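On learning to write letters again

Sep 20, 2019

I have been meaning to write this one since April, when a letter from Zineb El Khatib dropped through my door and I stood in the hall in my coat for a good quarter of an hour, reading it twice over and then reading the envelope as well.
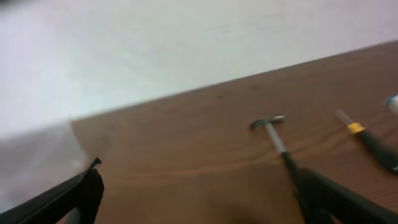 We had been at college together, Zineb and I, and shared a draughty flat above a dry cleaner's for two winters, and then (as you do) we let it all slide into birthday messages and the odd thumbs-up under a holiday picture. I couldn't have told you what she was worried about or what she was reading, or whether she still put cinnamon in everything. And then suddenly there were four sides of her handwriting, sloping off to the right as it always did, telling me all of it. The cinnamon is still going strong, you'll be glad to hear.

She didn't apologise for the gap, which I thought was wonderful of her. She just began, "The plums were no good last year," and went on from there as though I'd only popped out of the room.

I wrote back that same week, and it was dreadful. I mean the writing of it. I hadn't written more than a shopping list by hand in years and my wrist ached before I reached the bottom of the first page. I kept wanting to go back and move a paragraph. I got as far as telling her about my mother's hip, then remembered something I'd meant to say about the journey to Jiltholm, and there was nowhere to put it except straight after the hip, so that's where it went. The whole letter was like that. She said later it was exactly like listening to me talk, and I have decided to take that kindly.

Since then I've got up to five regular correspondents, if you count my uncle Lahcen, who only sends postcards but sends them often. Lahcen Ramadan's postcards deserve a post of their own. He buys them in bulk from a shop that was closing down, so they are nearly all of the same lighthouse, and he writes very small and then turns the card and carries on up the side. The last one was entirely about a bus.

Then there's Magdy, whom some of you will remember from the allotment posts. Magdy Ouazzani types his, on a proper typewriter with a wandering letter e, and he numbers his pages in case I drop them. And Asmaa Nasr, my old neighbour, who moved up to Wumwood to be near her son and didn't know a soul there at first. Hers are the ones I most look forward to, if I'm allowed favourites. She tells me about the people she meets at the market, so that by now I feel I know them, and I've started asking after them. There is a long-running disagreement about a hedge and I am firmly on the side of the lady with the spaniel.

I've had a few of you ask what I use, so I'll say a little about that, although I'm no expert and my handwriting would make a teacher weep. The paper is a plain cream pad from the post office. I did buy a box of beautiful heavy sheets early on and found I couldn't write a word on them, they made me feel I ought to be announcing an engagement. They're in the drawer. The pen was a present from Doğukan Bayram at the library when I stopped doing the Tuesday group, and it's a fountain pen, a blue one, which leaks a bit if it's been carried about. I've learnt not to carry it about.

Stamps I buy two books at a time. They have got dear, there's no getting round it, and I do notice it in the months when I'm chatty. My friend at work pointed out that I could send 4,000 emails for nothing in the time it takes me to find an envelope, and I dare say I could, but I can't think who would want them.

What I like best is the waiting, which surprised me, as I am not a patient woman. I'm the sort who opens the oven. But when you've posted a letter there is nothing at all to check. It's gone into the box and it's somebody else's business for a few days, and you get on with the washing. Then one morning there's a reply on the mat, usually when you'd half forgotten what you asked. Zineb once answered three questions in a row with "Yes, no, and I wouldn't if I were you," and I had to ring her up to find out what I'd been planning to do.

(It was the fringe. I did it anyway. She was right.)

I do have one or two rules for myself, or habits more like. I don't start with the weather, though I nearly always get to it by page two. I try to answer what I've been asked before launching into my own news, and for that I keep the other person's letter open beside me. And I don't write when I'm cross. I did once, to my brother, and walked to the postbox with it and walked home with it again, and the walk did more good than the letter would have.

Keeping them is another matter. I've a biscuit tin for this year's and it is already too full to shut properly, so I've an elastic band round it. My mother kept all of hers from my father's time away at sea, tied up by the season, and when we read them together last Christmas they were mostly about what he'd had for dinner. She wouldn't swap them for anything. There was one that was nearly all about a pie, and she had to stop and blow her nose in the middle - I'd never heard her laugh and cry over pastry before.

So if there's someone you've been meaning to write to, do, even if it's only a side. Tell them about the plums. And if you're one of the people who owes me a letter (Magdy, I know you read this) I'm in all weekend and the postman comes at 11.

Next time I'll get round to the jam, I promise. The kettle's on and I've still got the lighthouse to answer.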